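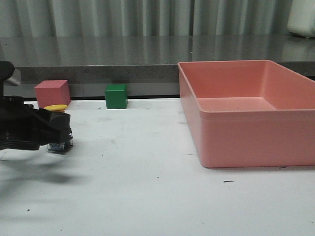 About > The Company > What We Make

Search products, part numbers, documents Go

Products Blocks Bins Spares Ordering About Contact

About Nedberg

Nedberg makes counting and sorting materials for primary classrooms: blocks, tokens, and the bins they are stored in. The company works from a single site in Kamow. Molding, surface finishing, inspection and packing are all done in the same building, and spare parts ship from the same shelves as full sets.

The catalog is small on purpose. It currently holds 52 part numbers. Most of them are color variants of a few basic shapes, and a part number is retired only when its tool wears out and demand does not justify cutting a new one.

Blocks

Cubes are the core of the range. Every cube in a set has the same edge length, so that faces line up when blocks are stacked or placed in rows. Surfaces are matte. Gloss cubes were offered for several years and were dropped after schools reported glare under ceiling lights and slipping in tall stacks. Edges are broken just enough to remove burrs. The corners still look and feel square, which matters when a child is asked to build a straight wall.

Block colors are chosen to be told apart at table distance. Pink and green are the two most reordered. The pink is a muted rose and has been matched to the same master plate since the Herkent line was introduced.

Tokens

Tokens are flat and rounded, and are used for counting, marking a position or standing in for a value. Yellow is the standard color. A token should be easy to pick up from a smooth white table, so the rim is raised slightly above the center on the underside.

Bins

Bins are open-topped plastic and are sized to sit on the table during the lesson, next to the work. Lids are sold separately. Most teachers we supply leave them off during the day and fit them only for storage. The salmon-pink bin is the largest in the range and is intended for one table group. Bins nest when empty. They should not be stacked when full unless lids are fitted.

The Herkent line

Herkent is our main classroom set. The full version contains 40 cubes and 30 tokens, with one bin and a printed contents card. The card lists each color and quantity so that a set can be checked at the end of a lesson without reference to the catalog. Replacement cubes are sold singly — there is no minimum order for spares.

Vasić is the companion line for younger groups. It uses larger pieces and fewer colors, and it shares the Herkent bin.

Inspection

Each batch is measured for edge length and checked for color against the master plate under a fixed lamp. Cubes outside tolerance are ground and returned to molding as dark stock for internal trays. They are not sold as seconds.

Supply

Nedberg shipped 3,509 sets in the last catalog year, most of them to schools and the remainder to libraries and therapy practices. Orders received before noon are packed the same day. Large orders for the start of the school year should reach us by June; color choice may be limited after that.

Care

Wash blocks and tokens in warm water with mild soap and dry them before returning them to the bin. Do not use solvent cleaners — they leave shiny patches on the matte surface. Bins can be wiped down with any household cleaner that is safe for plastic.

Contents cards for discontinued sets are available on request. Please quote the part number molded into the base of the bin.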